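Accueil | Nos rayons | Demander un devis | Qui sommes-nous | Contact

Qui sommes-nous

Emeo est un fournisseur d'équipements et de consommables pour les entreprises, les ateliers et les collectivités. Nous vendons du matériel de manutention, des produits d'entretien, des vêtements de travail, de l'emballage et du petit outillage. Nos clients sont des imprimeries, des garages, des écoles, des mairies, des exploitations agricoles et pas mal d'artisans qui commandent seuls, le soir.

L'activité a démarré avec un comptoir de quincaillerie professionnelle, repris ensuite aux établissements Kettani. Nous avons gardé leur dépôt et une partie de leur clientèle. Aujourd'hui, l'entreprise emploie 40 personnes réparties sur trois sites : le dépôt principal, un comptoir de retrait et un bureau qui traite les devis et les appels d'offres.

Le catalogue papier paraît toujours deux fois par an. Beaucoup d'acheteurs le demandent encore, surtout dans les ateliers où l'ordinateur est loin de l'établi. Les prix imprimés sont valables jusqu'à l'édition suivante, sauf pour le carton, le film étirable et les huiles, dont les tarifs suivent ceux des fabricants.
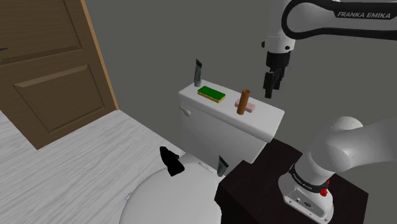
Plusieurs clients nous ont écrit que les frais de port pesaient trop lourd sur les petites commandes, et qu'ils finissaient par acheter leurs gants et leur ruban adhésif au supermarché. Depuis février, le retrait au comptoir est gratuit sans minimum d'achat. Pour les livraisons, les commandes peuvent être regroupées sur une même tournée : il suffit de cocher la case au moment de valider le panier.

Nous distribuons la gamme de rayonnages Promus et les vestiaires métalliques Modness. Pour ces deux gammes, nous tenons en stock les pièces détachées courantes (tablettes, serrures, pieds réglables). Les autres se commandent auprès du fabricant et le délai est indiqué sur le devis.

Les clients en compte reçoivent une facture mensuelle. Les collectivités peuvent régler par mandat administratif. Une remise de 20 % s'applique aux palettes complètes de papier d'essuyage et de sacs poubelle, toutes références confondues.

Le comptoir est fermé le vendredi après-midi. Les devis demandés ce jour-là sont traités à la réouverture.

Dernière mise à jour : février

Commentaires

Sylvain
Les palettes mixtes donnent droit à la remise ou il faut une seule référence ?

Emeo
Bonjour, les palettes mixtes sont acceptées, à condition qu'elles soient complètes.

atelier_du_pont
Bien reçu les serrures pour nos vestiaires. Il manquait une clé, renvoyée sans discuter.

M. B.
Peut-on encore recevoir le catalogue papier sans avoir de compte chez vous ?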